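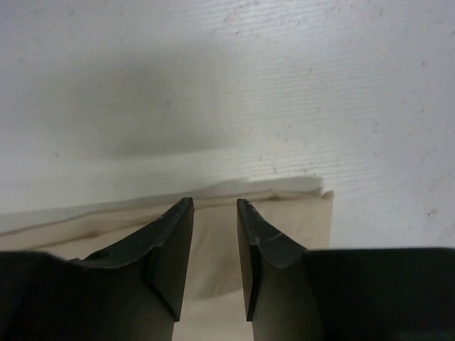

Folitz, the clothes repair and resale shop on Godoy Street, is to open a second counter in September after taking over the empty unit next door. The new space will be used for mending only, and the present shop will keep the rails and the till. Staff will sort donated clothes at the back, where every piece is laid out on a white table like the one with the beige cloth on it, so that stains and thin patches show up before anything is priced. Pieces that pass go straight to the rails. The rest will be carried through to the new counter.

Menaka Barua, who set up the shop, said the waiting time for repairs had grown from five days to 12 over the winter. "People bring in a coat and expect to have it back for the weekend," she said. "We can't do that with two machines and one ironing board. I would sooner open another room than keep turning people away."

The unit was last used as a shoe shop and has stood empty since the lease ran out. Work on the floor and the wiring is due to start next month. The front window will stay as it is, but the door is to be widened so that prams and wheelchairs can get in without using the side passage. Four more sewing machines have been ordered, along with a steam press.

Prices for simple jobs will not change. A trouser hem costs £9 and a replacement zip costs £12, with the zip included. Larger jobs, such as relining a jacket, will still be priced after the garment has been looked at. Customers who agree to wait longer than two weeks will get a small discount, which has been offered on curtains for some time and will now cover clothes as well.

The shop will also begin taking linen and other light fabrics that crease badly. Until now these have mostly been turned down, as there was no room to spread a large garment flat and press it in one go. A long, loose piece with long creases over half of it can take up a whole table, and the back room has only one that is big enough.
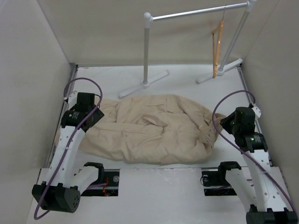

Evening classes to return

The mending classes that stopped last year will start again once the new room is ready. There will be 34 places in all, split between a beginners' group and a group for people who can already use a machine. Beginners will learn to sew on buttons, take up a hem and close a split seam. The second group will work on zips, pockets and linings, and should bring something of their own to mend.

Bindent, the haberdashery at the far end of the street, will supply thread and needles for the first term. Anyone who took part before will be offered a place first. The booking list opens at the till and by telephone, and names will be taken in the order they come in.

Neighbours have asked about deliveries, which at present block the side passage in the mornings. Ms Barua said vans would use the yard behind the Fluter café from now on, and that the café had agreed to this as long as they were gone before it opens. Donations can still be left at the front during shop hours. Bags should not be left outside overnight, as several were soaked in the spring and had to be thrown away.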